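Abella Orchard Market Opens Its Doors for the July Apple Season

Abella, the family fruit market on the Rastar road, is very happy to say that its summer apple season is under way, and that neighbors old and new are warmly invited to come by, have a taste and stay as long as they like. The first early apples are in, and there are 15 kinds to try between now and the fall, from the sharp little cookers to the sweet ones children tend to finish before they reach the car.
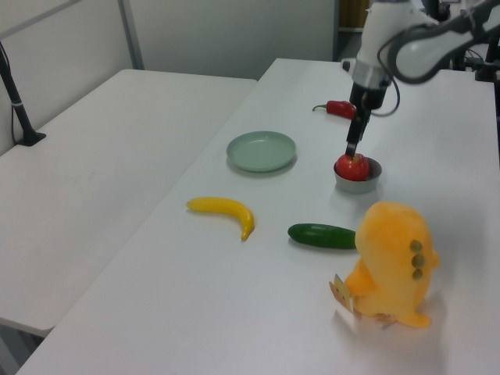
"My grandmother sold apples from a cart in this same spot, and I still think of her every time we put out the first crates," said Costel Omerović, owner of Abella. "We'd love for people to come hungry and go home with a pie in mind."

New this year is the Karkix pressing shed, where visitors can bring their own fruit and take home fresh juice (please do bring clean jugs!). Bakers from Skera will be on hand with seven kinds of tart, all made with fruit from the market.

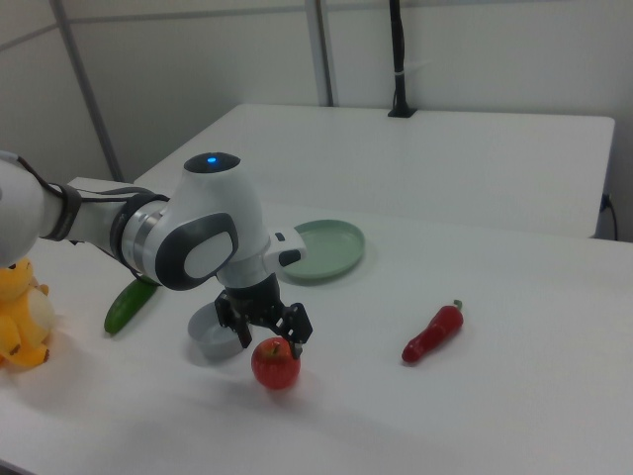
The market opens at 8 a.m. daily, and pressing starts at 10. Entry is free, and a 20-pound crate of mixed apples can be set aside by phone or at the front counter. Parking is in the lower field, past the gate.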